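Nine weeks of expensive face cream

I should say at the start that I went into this wanting to be wrong. My skin is dry, it goes red at the slightest change in the weather, and I am at the age where people in shops steer me towards the shelf with the word "renewal" on it. If a cream fixed all that I would buy it and stop grumbling.

So when my sister gave me a voucher for a skin consultation at Lolmont, I went. It was a Tuesday, it was raining, and I had been up since five, so I can't have looked my best. The consultant was a pleasant young man called Hernán Castaño who put my chin on a rest, shone a blue light at me and showed me the result on a tablet. I looked like a map of the moon. He told me my skin was 9 years older than I was.

I asked how it had worked that out. He said the machine compared me with other people. Which people? He wasn't sure. Were they British, did they have central heating, had they been up since five? He laughed, fairly, and said he just read out the number. I liked him for that. But the number was on the printout in bold, and next to it was a list of four products, and the total at the bottom was more than I spend on shoes in a year.

I bought one. I'm not made of stone. It was the Gornon night cream, £47 for a jar you could lose in a coat pocket, and I decided to do it properly: same cleanser I always use, same everything else, the Gornon on the left side of my face and my usual chemist's own-brand on the right. The own-brand is £2 and comes in a tub the size of a sugar bowl.

What the box promised

The Gornon box says "visibly firmer-looking skin". Read that slowly. Firmer-looking, and visibly so. I have no idea how something could be firmer-looking in any other way. I used to work with a man called Wellington Sales (real name, and yes, he was in sales) who wrote copy for a mattress firm, and he taught me to look for the words that do the backing away. "Helps to." "The appearance of." "Up to." Once you have the habit you can't read a bathroom shelf in peace.

Then there is the small print. Under the asterisk it says that the claim is based on a "consumer perception study". As far as I can make out, that means they gave women free cream and asked whether they liked it. I would like most things if they came free in a heavy glass jar.

It also says "dermatologist tested". Fine. Tested how, and what did the dermatologist think? You could say my cooking is husband tested.

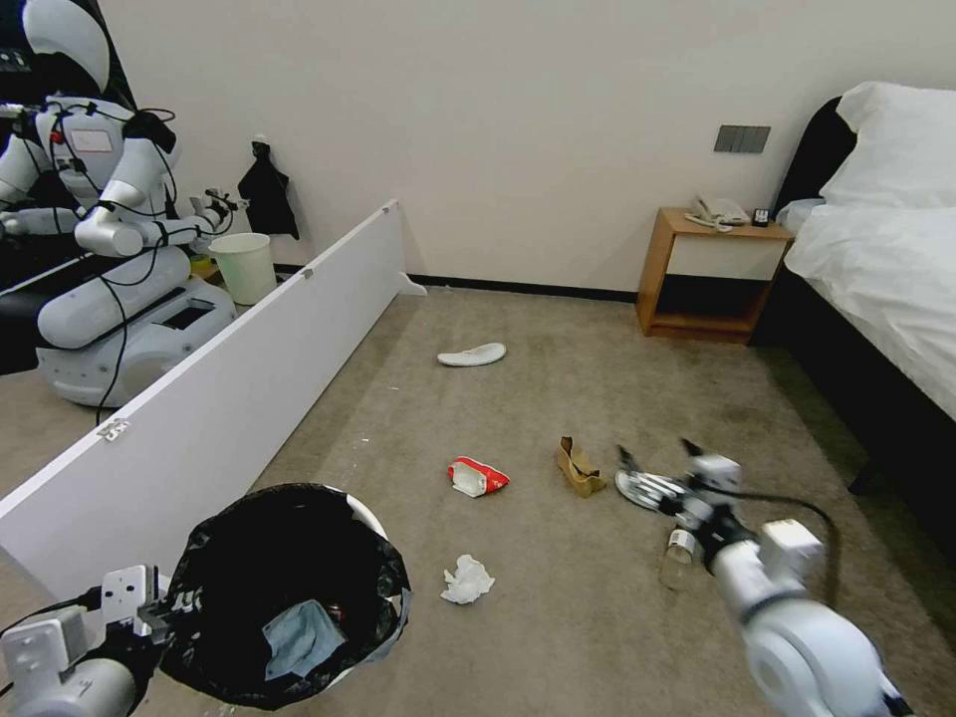
The first month

I started in September, on the grounds that the weather would be neither one thing nor the other. Left side Gornon, right side tub. I did it every night apart from a weekend when I had a cold and my whole face was a write-off from blowing my nose.

By the end of week one I thought the left side was better. I'm putting that down because I promised myself I'd be fair. It felt softer in the morning and I thought it looked a bit plumper under the bathroom light. I was annoyed and pleased in equal parts.

Then Tarek Benmoussa, who lives next door and is a retired chemist (the sort with a lab, not the sort with a till), asked the obvious thing over the fence. Did I know which side was which? Of course I knew. I was the one putting it on. He gave me the look he used to give his students, I imagine, and said that in that case I hadn't tested a cream, I'd tested my opinion of a cream.

So from week three my husband put a dab of each into two little travel pots marked with red and green nail varnish, and wouldn't tell me which was which. The smell was a problem. The Gornon smells of roses and the tub smells of nothing much. Tarek's answer was a peg on the nose, and I did try it for two nights. After that I got my husband to put the stuff on for me while I held my breath, which did nothing for either of us romantically, and I can't swear that I never caught a whiff.

Once I didn't know, or mostly didn't know, the difference went. Some mornings I'd have sworn red was better. Some mornings green. I wrote it down each day in the back of my diary and when we opened the envelope at the end, I'd picked the Gornon a bit more often than the tub, but with a long run of "can't tell" in between. If you had to bet your own £47 on it, you wouldn't.

The asking around

I also asked people, because everyone has a cream they swear by. Hazem Hamdy at work uses Kristiansen balm on his hands, neck, elbows and, he says, his boots. His skin is marvellous. He is also twenty-six. Wael Ait Ali, who cuts my hair and sees a lot of faces close up, told me that the two things he notices in people with good skin are that they don't smoke and that their mothers had good skin too. I can do something about one of those and I gave up years ago.

My sister was put out by all this. She has been on the full Lolmont routine since spring and thinks I'm being tight. She does look well. She has also started going to bed at ten, left a job she hated, and stopped drinking wine on weeknights, and I did point out that it was hard to say which of these was doing the work. She said I take the joy out of things. Perhaps I do.

And I'll give her this much. She enjoys it. She has the little spatula, the headband, the ten minutes with the door shut. If a shop sold ten minutes with the door shut for the price of a jar of cream I might see the point. What I object to is being told it's science when it is a nice jar and a quiet room.

While I was at it I looked up one review that gets quoted on the Gornon leaflet. It's from a beauty site called Indico, and it has 600 comments under it, nearly all glowing. I read far more of them than was good for me. A lot were left by people who had owned the cream for a day or two. One lady loved it and hadn't opened it yet. A good few said the delivery was quick. I did find a woman who had come out in a rash from the perfume, and a reply underneath telling her that her skin was "purging". That made me cross. If something gives you a rash, stop using it, and if it doesn't calm down see a doctor. Your skin isn't confessing to anything.

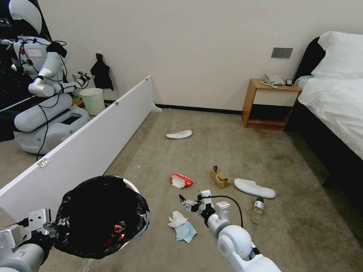 I rang Lolmont after that to ask whether they had any figures for the cream beyond the ones on the leaflet. The woman on the phone was very polite and offered me a follow-up scan, free, so that I could see how far I'd come. I'm sorry to say that I went. I wanted to know what the machine would make of it.

It told me my skin had improved. I asked which side. There was a pause, and a bit of tapping, and it seems the machine doesn't do sides, it does the whole face. So half of this improvement, if there was one, belonged to a tub of own-brand from the chemist. I'd also slept well, and it wasn't raining. Hernán wasn't in that day, which was a pity, as I think he'd have seen the funny side.

What I've ended up doing is dull. I put the cheap cream on straight after my bath while my skin is still damp, and I put on a lot of it, because I'm not frightened of running out. I think that may be the real fault with the costly ones. At that price you use a dot the size of a lentil and spread it till it squeaks. I wear sun cream on my face from spring onwards, which every doctor I've ever asked has been boringly firm about. I've turned the bedroom radiator down. The redness comes and goes as it always did – worse in wind, worse after curry – and I've more or less made peace with it.

I haven't thrown the Gornon out. There's a third of it left and I use it on my elbows. They smell lovely.

A few of you have written before to ask about oils, and whether I'd give rosehip the same treatment. I might, after Christmas, if I can find one that doesn't smell so that my husband is let off the peg business. If anyone has a bottle they've given up on, let me know what you paid for it and what the label said it would do. Exact wording, please. I'm particularly after anything that says "up to".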